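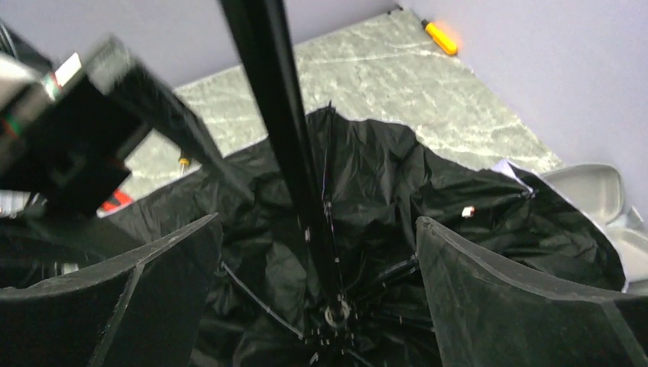 In May I walked to work every day and wrote down the weather each time, 31 days, weekends also (at weekends I walked to the office door and back, my family thinks I am strange). I promised some of you a thread about walking in a rainy town, so I will try. I come from Nitari, where it is dry for most of the year, and as a child I saw an umbrella mostly in the way you see it in the photo, open and upside down, with the ribs showing, like a big black bowl. We children put apricots in it. Rain was a thing in songs.

Now I live in Brarnlow. The town website gives 1561 millimetres of rain in a year. When I read this before moving I thought it was a typing mistake and I wrote them an email. They answered very politely that it was correct.

My walk is 3816 steps from my front door to the office door, if I do not go round the big puddle by the school. It takes me a bit more than half an hour. I am not fast.

Before May I took the number 13 bus. I have nothing against the 13, the drivers are kind and it is warm inside. But when it rains, everybody takes the 13, and the windows become white with breath, and you travel through your own town without seeing it.

First lesson of walking: the forecast on the phone is for a place that is bigger than you. It says rain at eight. On my street it rains at half past seven, and down by the river it does not rain until I am already at my desk.

Second lesson: look at the hill. If you can see the mast on top, it will rain. If you can't see the mast, it is raining. I thought this was a local wisdom. Later I learned that every town with a hill has the same joke, but I still look at the mast each morning and it has been a good help to me.

I was surprised by how many words people have here. In my English course we learned "rain", "shower", "storm" and "it is raining cats and dogs". In Brarnlow I have never heard one person say the cats and dogs.

They say "spitting", "it's trying to rain", "that fine stuff", "chucking it down", "a bit damp out". The last one I heard from a man whose sleeves were dripping on the floor of the post office.

"Spitting" shocked me, I admit. In my language you would not say this about the sky. After some months I use it too, and my mother on the phone asked me to please explain who was spitting.

"It's trying to rain" is my favourite. As if the sky is making an effort and we should be patient with it.

Now clothes, as several people asked. I will tell you only what I use myself. I am not selling anything.

A jacket with a hood that has a stiff edge. A soft hood falls in your eyes and you walk into people. I walked into a letter box, and I said sorry to it.

Wool socks, also in May. Wet wool is unpleasant, but wet cotton is a punishment. I keep a second pair in my desk, in the drawer with the envelopes.

Trousers that dry quickly. I was against waterproof trousers for a long time for reasons of vanity. They make a noise when you walk, like somebody opening crisps behind you. In the third week I bought them and I stopped hearing the noise after two days. My colleagues say that they have not stopped hearing it.

Shoes: I tried boots, and my feet were dry but tired. I tried light running shoes, and my feet were wet but happy. I am now somewhere in the middle with old leather shoes and a lot of wax.

About umbrellas people here have strong opinions. Half of them say it is pointless in this wind. The other half carry one all year and never open it. I belong to a small third party who open it, fight with it for one street, and close it again.

My rule is: umbrella for the part between my house and the church, where there are walls on both sides, and hood for the bridge. On the bridge over the Tang the wind comes from the side and from under you. I have seen a bin lid travel over that bridge faster than a bicycle.

How to dry an umbrella is another discussion. In my first office somebody always closed it wet and put it in the corner, and after one week the corner had a smell. Open is better. My neighbour says handle down, I say handle up, and we have agreed to keep talking about other things.

A small thing about manners. When two people with umbrellas meet on a narrow pavement, the taller one lifts and the shorter one lowers. It is not written anywhere. I am of middle height and so I must decide again each time, and sometimes we both lift, and then we both laugh and get wet.

Halfway on my walk there is Neron, the café with the green door. They open at seven and they have a radiator under the window where regular customers put their gloves. I was there for two weeks before I dared to put my gloves on it. The woman at the counter moved another pair to make room, and I felt more at home from that than from any letter from the council.

Their tea is very strong. I ask for it weak and it comes strong. I have stopped asking.

Another thing I like when it rains is the stone. Brarnlow is grey on a dry day, I must be fair about this. When the pavements are wet, you see that there is green in some of them, and brown, and thin white lines that were hidden. The steps of the old bank are the best. I stood and looked at them so long that a lady asked if I had lost a contact lens.

Since then I notice stone everywhere, real stone and copied stone. Kitchen tops, floors in the hairdresser's, the tray in the canteen. I have become a boring person at other people's houses.

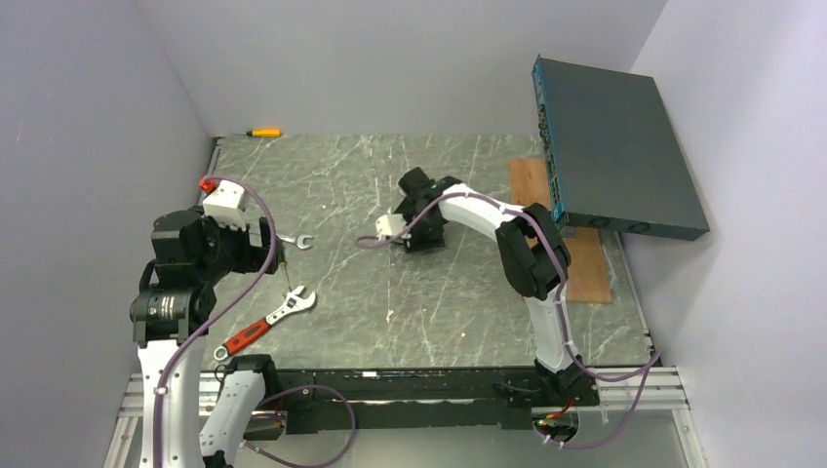
Grey-green marble pattern with thin white veins.

Close to my bank steps in colour, I think, only mine have more brown at the edges, and moss.

Back to the walking. On one Tuesday it rained the whole way, both ways, and in the lunch hour when I went for bread. In my notebook it says only "Tuesday. All." I remember it as one of the good days. After the first ten minutes you are as wet as you will be, and then there is no more to lose and you can look around you.

I saw a heron that morning. It stood under the bridge, on the dry side, exactly like the people at the bus stop.

I also saw which houses have a problem with the gutter. If you want to buy a house in this town, please do not visit it in sunshine. Walk past it in heavy rain and look up. There is a very pretty one on my way with roses and a blue gate, and behind the roses the water comes down the wall like a curtain.

And the drains! There is one by the school that sings. I mean a low note, like blowing over a bottle. It does it only when the rain is heavy but not too heavy. I heard it on two mornings and I wrote the time in the notebook, in case there was a system. There was no system that I could find.

Somebody asked if my notebook survived. It did. I write with pencil, and I write inside, at Neron or at my desk. Pen is a bad idea, I lost the first three days of May to a blue cloud and had to reconstruct them from memory and from a damp receipt.

Somebody else asked about phones. Mine lives in an inside pocket. When the screen is wet, it thinks the drops are fingers, and once it called my dentist from the bridge. We had a short conversation and I now have an appointment.

How many days were completely dry? Fewer than I had hoped and more than people here told me I would get. When I say at work that we had a dry day, they look unhappy, as if I was giving away a secret and tourists will come.

What I did not expect is that I now sleep better. I don't say it is the rain. It can be the steps, or that I stopped reading news on the 13. But I go to bed with tired legs and I hear the water on the roof window, and in Nitari I would have got up to look at it.

My mother asks in each call "is it raining there?" Before, I said yes with a heavy voice. Now I say which kind. Last time I told her it was trying, and she said, well, tell it not to hurry.

I will continue in June, perhaps without the weekends. If you walk to work in a wet place, please tell me what you do about glasses. I have tried a cap under the hood, and I have tried looking at the floor. The cap is better but I look like a fisherman.

Also please send me your local words for light rain. I am making a list and I have only one page left in the notebook, so short words are preferred.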